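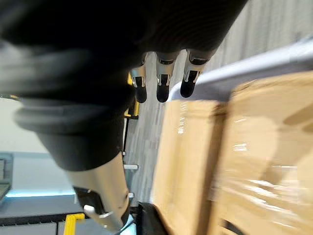
Wrapped carton by the gray bin rail, bench side. Film still on.

2019-12-21

Workshop notebook, packing and wrapping

I meant to write this up at the start of the month and kept putting it off, so it's going to be a bit of a ramble, and I'm sorry in advance to whoever picks up this book after the holidays looking for one number. (The number is 41. It's further down.)

The subject is the clear wrap on the tan cartons, and whether we go on doing it the way we've been doing it since June. The short version is that I like it, I think we should keep it for anything that travels, and I think we should stop doing it for anything that only goes from the bench to the shelf and back. The long version follows, because I have tea and the heat is on and there's no truck until after the break.

Background, for anyone new. The cartons we get from Witkowska come flat, plain tan, and they are good honest boxes but they scuff if you look at them wrong. Before June we taped them top and bottom and that was that. Then we had the Pindum order, the one with the long drive in the rain, and the boxes got there soft at the corners and the labels had gone to mush. Nothing inside was hurt, thank goodness, but the people at Pindum were a little cool with us and I can't say I blame them. So we went over to wrapping every carton in clear film, all the way around, and that's been the habit ever since.

What I've noticed in six months of it:

The film is wonderful for keeping dust off. I had one carton under the window ledge since summer with the wrap on, and when I cut it open last week the cardboard underneath looked as fresh as the day it was folded. Its unwrapped neighbor had gone that gray-brown color along the top and had a coffee ring on it, which I will own up to.

The film is less wonderful for reading anything. Under our lights the gloss throws back bright white patches, and they're always just where you want to look. On the carton by the bin rail the lower corner goes hazy altogether with the reflections, and I could have written a whole shopping list there without being able to read it back. I've moved my own labels to the outside of the film. I know the argument for putting them under it (rain, see Pindum), and I agree with it for the road, but for shelf stock an outside label saves a lot of tilting your head from side to side like a pigeon.

The dark line down the middle of the box face gets more noticeable under film too. I spent a good while the other afternoon squinting at it and wondering, is it a seam, is it a crease, has somebody leaned on it? I still couldn't tell you without cutting the wrap. That bothers me more than the labels do. A seam is fine. A crease down the middle of a panel means the box has lost some of its strength and shouldn't go at the bottom of a stack. So from now on, please run your thumb down the middle of each face BEFORE you wrap, and if there's a crease, put it in the top-of-stack pile. I'll make a sign.

Wrapping notes, as I do it now. I've changed my mind on a few of these, so ignore the sheet taped inside the cupboard door, which is old.

Start the film on a bottom edge, tucked under, so the weight of the box holds the tail for you. I used to start on the side with a bit of tape and it always let go at the worst moment.

Go around the sides first and the top last. Pull firmly on the flats and ease off as you come to a corner. If you pull hard at the corners the film goes thin and you can feel it, sort of slippery and tight, and that's where it'll split.

Two full turns for the shelf, if you're wrapping for the shelf at all. For the road I do more, and I go by feel, which I realize isn't much help to anyone else. Call it enough that the film stops sounding crinkly when you tap it.

Smooth it with the flat of your hand and not your fingertips. I've got a drawer full of plastic cards for this and they're no better than a palm.

Cut with the short hooked knife. Please, please do not use the long one. There's a mark in the bench that I look at every morning.

Now, the 41. That's how many cartons I got out of one roll of the wide film, wrapping for the road, being neither stingy nor generous. I kept a tally on the back of the delivery slip and it's stapled in at the end of this book. With the narrow film I gave up counting partway, so there's no fair comparison to be had, but my feeling is that the narrow stuff takes longer and looks worse. It leaves ridges. If we reorder, I'd like it to be the wide.

On the matter of the bin and its rail. I've been resting boxes up against it while I find the end of the film (I lose the end of the film on every single roll, I don't know how other people manage), and it's a nice height for that. It's pale enough that any dirt shows, so I've been wiping it down when I finish. A damp cloth does it. If you come in and the rail's marked up, give it a quick go before you lean anything on it, as the wrap picks up grit like you wouldn't believe and then carries it all over the shelves.

The carpet, too. I know it's only that speckled gray stuff, and it hides nearly everything, which is both the best and the worst thing about it. Little curls of cut film vanish on it completely. I found seven of them under the bench this week just by walking around in my socks. They're slippery on the soles of shoes, and the vacuum doesn't like them, it makes a noise like a duck and then stops. Pick them up by hand as you go. There's a paper sack hanging on the hook for scraps, and I'll empty it.

Things I tried that weren't worth the trouble:

A paper sleeve between the carton and the film. Looked lovely, very old-fashioned, like something from a bakery. Slid around so much that the label ended up on the bottom.

Wrapping two small cartons together as one. Fine until you need only one of them, and you always need only one of them.

Warming the film near the radiator to make it softer. It did get softer. It also got friendly with itself and I had to throw away a good long piece. Don't.

Things I'd like to try in the new year: one of those roll holders with a handle, to save the wrists, and a plain paper band in place of film for the shelf stock. I have the feeling a band would do everything we want indoors, and you could write on it, and it would go in the recycling with the box. Voncombe use bands on theirs, I've seen them on the pallets when we collect, and theirs always look tidy. If anyone's over that way before I am, could you have a look at how they fasten the ends? I couldn't tell if it was glue or a tab.

About the Ovum cartons. These are the tall ones and they've got a different fold on top, so everything I've said about going around the sides first still goes, but you need an extra pass over the lid or it'll lift. I learned this the slow way. They also want to be kept upright, so don't lay them down to wrap, even though it's so much easier on the back. Stand them on the low stool and walk around them. You feel a bit silly, like dancing with a mailbox, but it works very nicely and you get a much more even wrap.

Where I've left things for the break: wide film on the bottom shelf, standing on end so it doesn't flatten. Narrow film behind it, and I'd be happy if we used that up on scruffy jobs. Tape in the blue tin. Hooked knife in the drawer with its cap on. Flat cartons stacked against the inside wall, well away from the radiator, with a board on top to keep them from curling.

For first thing when we're back:
check the flat stack for damp
thumb test on anything already folded
make the crease sign (me)
new labels, bigger, the marker we've got bleeds
ask Witkowska if the tan ones come any heavier

Oh, and the tape gun. It's been sticking again, and I took it apart and cleaned the roller with a bit of rubbing alcohol and it's better, though it still squeaks when it's cold in here. I put a new blade in it too, so watch your knuckles the first few times. The old blade is wrapped in tape in the jar on the sill.

One more on the film and then I'll go home. If you have to open a wrapped carton and close it up again the same day, don't wrap over the old cut. It looks as though it holds but the loose flap underneath keeps working its way along. Take it all off and start clean. It's a couple of minutes and a yard or two of film, and the box looks so much nicer for it.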